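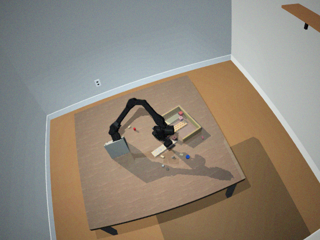
According to Dumisani Botha, the arm should have stopped by itself long before anybody had to reach for the button. He has asked that all tabletop work with the sorting program at the Zerurberg laboratory stays suspended until the stop circuit is tested again from beginning to end.

The incident took place on Thursday, shortly after six in the evening, in the Muden building. A robotic arm running a sorting program called Edska pushed its gripper down against the rim of a tray and continued to push. The emergency button was pressed and the arm did not react. It kept pressing for 10 seconds, until the power was cut at the wall. One finger of the gripper was broken and the tray cracked along one side. There were no injuries.

The laboratory confirmed the event on its website the next morning and has now given more details to this newsletter.

## A program that was trained on a virtual table

Edska learns its movements in a computer simulation before it is allowed to control a real machine. The virtual room is simple: a square table with a wood-grain top, a black arm on a light gray pedestal, a shallow tray, and small things spread on the table, among them blocks and a ball. The program must learn to bring the gripper down to an object, close it, and carry the object to the tray without touching the rim.

Before the move to the real bench, the team made 1,000 runs in the simulation with the final version. The laboratory says that the version passed its internal limit for contact force in all of them. After this, Albane Roussel signed the permission for real tests at low speed.

The real tests began in September and went well at first. The log shows 104 attempts on the real bench. In 82 of them, the object arrived in the tray as planned. In most of the others the gripper closed beside the object or lost it on the way, and the program simply started again. Such misses are considered normal at this stage and they do not have to be reported. The last attempt in the log is the one from Thursday.

## Two faults on the same evening

The internal report, which the newsletter was able to read, describes two separate problems.

The first concerns the height of the arm. Earlier in the week, the pedestal of the real arm was changed for a lower one, so that the base could be fixed with stronger bolts. The new height was written in the workshop notebook, but it was not entered in the settings file which Edska reads when it starts. The program therefore believed that the gripper was higher above the table than it was. For objects on the flat tabletop the difference had little effect, as the fingers are slightly flexible. When the target was close to the tray, the wrist came down onto the rim.

The force limit should have ended the movement at this point. In the simulation this limit is part of the program itself. On the real bench it depends on a sensor in the wrist, and the sensor had been switched to a calibration mode in the afternoon. In this mode it sends a constant value. Edska received a number that looked quite normal and continued its movement.

The second problem is the one that worries people in the building more. The red emergency button on the bench was connected to the controller of the neighboring bench. The two cables had been exchanged when the furniture was moved during the summer. The button had a green control light, and the light was on, but it only showed that a controller was connected. It did not show which one.

Rosine Brunet was at the bench that evening. She pressed the button twice, then walked to the wall and pulled the main switch. "I had my hand near the tray one minute before, to put back a block," she told the newsletter. "The arm is not very strong, but I would not want to test it with my fingers."

The neighboring bench was switched off at the time, so the wrong connection had no effect on it. The report notes that the same mistake could also have worked in the other direction, with a person stopping a machine that was not the dangerous one.

## Different opinions about the cause

Capucine Leclerc, who leads the group behind Edska, does not agree with those colleagues who blame the simulation. In her opinion the program did what it was given to do, with wrong information about its own position. She admits, however, that the group relied too much on the virtual results when it prepared the list of checks for the real bench.

"In the simulation the pedestal has one height and it keeps it," she said. "We varied the objects, their places and the light. We did not vary the base. This was our choice and it was a bad one."

The next version will be trained with a base that changes height from run to run. It will also have to compare its calculated position with a measured one before the first movement of each session. If the two values differ, the arm will stay where it is and show a message.

Botha thinks that this is useful but comes second. He repeated that an emergency stop must work with any program, a good one or a bad one, and that the cables would be just as wrong if the arm had been guided by hand. He would like to see every button in the building pressed once at the start of the day, with the machine moving slowly, and the result written down and signed.

The arm and its controller were installed by the company Lecomte, which has a service contract with the laboratory. Didier Gaillard of Lecomte said by telephone that the equipment was delivered with labeled cables and that moving it was not part of the contract. He added that the company will check all benches in Muden without charge and will replace the connectors with a type that fits only one controller. The work will take two days.

## What happens now

The real bench is closed and a sheet with the word "LOCKED" hangs on its main switch. The damaged finger and the tray are kept in a cabinet in the workshop for the final report. Spare fingers are in stock, but they will not be mounted before the report is finished.

Training in the simulation is allowed to continue, as no machine moves there. Roussel said that permissions for real tests will from now on need two signatures, and that a change of any mechanical part makes the existing permission invalid. The calibration mode of the wrist sensor will be changed too. In the future, the motors cannot be switched on while this mode is active.

Two student projects that were planned on the same bench have been moved to another room. Their supervisors have been informed and the dates for handing in the work were extended by one week.

People who work in the Muden building and who moved benches or cables during the summer are asked to contact Albane Roussel, also in the case that they believe everything was connected correctly.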